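本站使用 Cookie 以改善您的浏览体验。继续浏览即表示您同意我们的 Cookie 政策。[接受] [了解更多]

关于料箱拣选工位一次保护性停机的情况记录

本文记录九月间 Lendby 拣选工位发生的一次保护性停机，以及其后的排查过程和处理措施。笔者负责该工位的日常运行与程序维护，文中内容以当班日志、控制器报警记录和笔者本人的现场检查为依据。部分结论尚待验证，文中均已注明。

一、事件经过

星期三下午，工位按计划执行混合物件的连续抓取任务。任务内容与前几周一致：机械臂从料箱前部的大隔间内取出物件，抬升至安全高度，平移后放回，再由视觉程序重新识别并选择下一个目标。当日计划循环数为1690次，分两段执行，中间安排一次检查。

第426次循环时，机械臂在下降段触发外力超限报警，控制器随即执行保护性停机，抱闸闭合。当时夹爪末端距料箱底面的指令高度高于程序设定的最低限值，按照运动规划的计算，这一位置不应与任何物体发生接触。当班人员按规程按下急停按钮，挂出禁止操作标识，并通知笔者到场。

现场无人员受伤，作业区内也没有人员停留。停机后的初步检查显示，夹爪外壳无可见裂纹，指尖位置与零点标记之间存在可以辨认的偏差。鉴于偏差来源不明，笔者决定暂不复位，先保存控制器日志和力觉数据，再进行后续处置。

二、最初的判断及其偏差

首次检查时，笔者倾向于认为问题出在视觉识别环节。料箱由金属板制成，底面长期使用后划痕较多，又有较强反光，深度图在这一区域历来存在缺失。此前 Nair 识别模块曾数次把底面反光误判为薄片状物件，引起无效抓取。基于这一经验，笔者当晚调出停机前后的深度数据逐条核对，用时较长，收获有限。

核对结果表明，停机时的目标识别是正确的，目标轮廓与实际位置之间的误差在允许范围之内。换言之，机械臂前往了它应当前往的位置，在到达之前受到了未预期的阻力。

这一判断上的偏差值得记录。以往的故障多由视觉引起，笔者因此在没有查看关节力矩曲线的情况下，先行投入了对视觉数据的检查。如果按照规程所列顺序，先看力矩、再看位置、最后看感知，原因当晚即可缩小到较小的范围。

三、力矩曲线所反映的问题

次日上午，笔者导出停机前各关节的外力矩估计值，并与当日开工时的数据对照。对照后发现，自第一段任务的中段起，末端几个关节的外力矩已出现缓慢抬升。抬升与目标物件的种类无关，与手腕的转角有明显对应关系：手腕向一侧旋转越多，附加力矩越大；转回之后，附加力矩随之减小，但不能完全归零。

具有这种特征的附加力矩，常见来源有三种，即负载参数设置错误、关节摩擦异常，以及外部线缆牵拉。负载参数经核对无误。关节摩擦测试在低速和中速下各进行一遍，结果与上次保养时的记录基本一致。排查重点由此转到线缆。 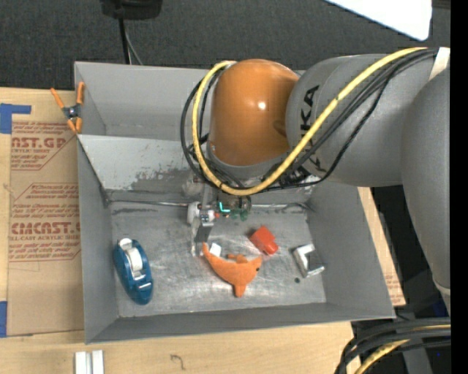 图片来源：本站自摄，拣选工位。转载请注明出处。

该工位使用的是 KUKA 机械臂，夹爪的供电与通信线缆沿臂体外侧敷设，在橙色关节附近留有弯曲余量。黑色线束与黄色线缆走向大体相同，两者均绕经关节。这一布置在安装之初是为了便于更换夹爪，余量按照当时的动作范围确定。

今年更换 Grindero 夹爪之后，抓取程序增加了手腕翻转动作，用于应对形状不规则的物件，例如带有凸起部分的毛绒玩具和斜放的金属支架。翻转动作扩大了手腕的实际转角范围，线缆余量却没有随之重新核算。在动力切断、抱闸闭合且能量隔离完成的条件下，笔者用手检查了线束的固定点，发现其中一处绑扎已经松动并沿臂体移位。移位之后，可用余量集中到了关节的另一侧，手腕向受限一侧转动时，线束先被拉直，随后对夹爪安装座形成侧向拉力。

指尖零点偏差也可以由此得到解释。反复的侧向拉力使夹爪安装座的一颗紧固螺钉松动，安装座发生微小转动。至于松动始于何时，现有记录不足以确定，笔者不作推断。

四、关于报警阈值的说明

事后有同事提出，外力矩既然早已抬升，控制器为何直到第426次循环才停机。原因在于阈值的设定方式。该工位允许夹爪与软质物件发生轻微接触，碰撞检测的阈值因而设置得较宽，并且只比较瞬时值。缓慢增长的附加力矩在多数时间内低于阈值，直到某次翻转与下降动作叠加，才越过限值。

从保护功能的角度看，本次停机属于正常动作，控制器完成了其应当完成的工作。从监测的角度看，现有设置未能提供提前预警，属于管理上的缺项。笔者认为两者应当分开评价，不宜因停机及时而忽视预警的缺失，也不宜为了减少停机而继续放宽阈值。

另需说明，当班日志中有一条“动作声音略异”的记录，时间早于停机。该条记录未按异常上报。笔者事后查阅交接表，发现表内没有对应的填写栏目，当班人员将其写在了备注中，下一班未予注意。

五、已采取的措施

（一）线缆重新敷设。全部绑扎拆除后重新布置，固定点由原来的位置调整至随动性更好的位置，并在手腕转角的两个极限处以低速逐一确认余量。黄色线缆与黑色线束分开固定，避免相互拖拽。

（二）夹爪安装座复位。更换紧固螺钉，按厂家给出的力矩值拧紧，加画防松标记，重新标定工具坐标。

（三）限制手腕转角。在 Muvow 规划程序中加入转角软限位，超出范围的抓取姿态不再参与候选。部分物件的可抓取姿态因此减少，目前可以接受。

（四）增加趋势监测。每5次循环在固定姿态下读取一次外力矩基线，与开工时的数值比较，超过设定偏差即提示检查，暂不停机。

（五）修订交接表。增设“声音、气味、振动”一栏，凡填写内容者，下一班开工前须予以确认并签字。

六、恢复运行及遗留事项

上述措施完成后，工位先以低速空载运行，再进行带载试运行。带载试运行共69次循环，期间外力矩基线未见抬升，防松标记未发生错位。这一数量不足以证明问题已经完全消除，只能说明在目前的转角范围内没有再次出现同类现象。

遗留事项有两项。其一，原任务中剩余的循环尚未执行，需待趋势监测的提示阈值确定之后再行安排。目前的阈值是依据单日数据给出的，可能偏严，也可能受到室温变化的影响。其二，同类工位中另有一台机械臂采用相同的走线方式，尚未完成检查。在检查完成之前，该工位已停用手腕翻转动作，并在操作面板处张贴了说明。

涉及停机复位的操作，仍须严格执行既有规程。在原因查明之前，不得以反复复位的方式继续任务；进入作业区检查线缆之前，必须完成能量隔离，不得仅依靠程序暂停。本次当班人员在这两点上的处置符合要求，原始数据也因此得以完整保留。

趋势监测的基线数据积累满一个保养周期后，笔者将另文说明阈值的调整结果。

订阅本站更新：输入您的电子邮箱，即可在新文章发布时收到通知。您可以随时退订。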